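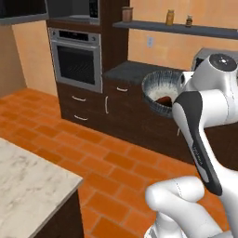
Arm at the counter, bowl end. Simulated kitchen.

Before we budget for one kitchen arm, let alone the 21 on the wish list, I wanted a look at the work it's meant to do. Altex and Plindow have both quoted. Neither quote covers servicing after the first 100 hours, and I'd like that in writing by Wednesday.

A bowl of white granules with something reddish-brown half buried in it is a fair test. Ask both vendors what a spill costs us in cleaning labour.

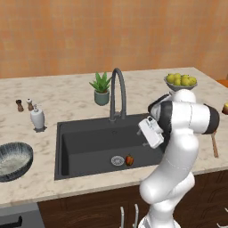 Render and notes by Szu-yu Yen

Sink job, with one small red pepper beside the strainer. The gripper has a camera on it, so price a spare. Plindow lists 400 practice runs in simulation. I'd trade the lot for a week in our own kitchen before signing anything.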